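In defence of the junk basket

Every January the same advice. Buy 18 matching tubs, label the lot, feel calm by Friday. I've done it. Bought the Hillberg set, lost the lids by May.

What I want now is one basket. Low sides, open top, no lid, no label.
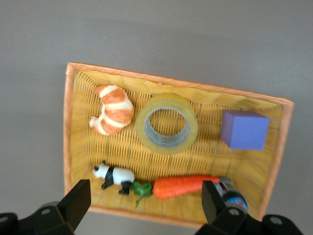
The case against is always that unlike things shouldn't live together. Why not? You hunt by colour and shape, not by catagory. A toy croissant, a panda, a purple foam cube and a roll of packing tape can share a basket and you'd still put your hand on the tape first go. Try that with 3 stacked boxes, all shut.

Depth matters though. Deep ones turn into wells. Things go down and stay down. Shallow, always, and wide enough that most of it sits in one layer.

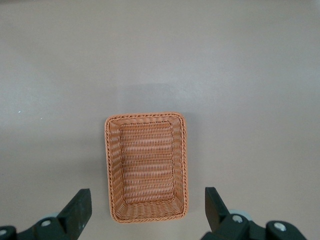

And empty it now and then. Properly, tip it out, start again. Takes 2 minutes. If something hasn't been wanted in 100 days it can go to somebody elses house.

Two baskets side by side is my limit, one for sorting into. After that you're running a warehouse. 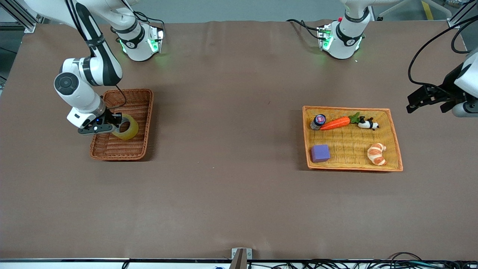 Siv Brekke wrote in after my last piece to say this only works for people who live alone, and that in her house an open basket is full of receipts by teatime. Fair. Mine gets receipts too. I still know where the tape is.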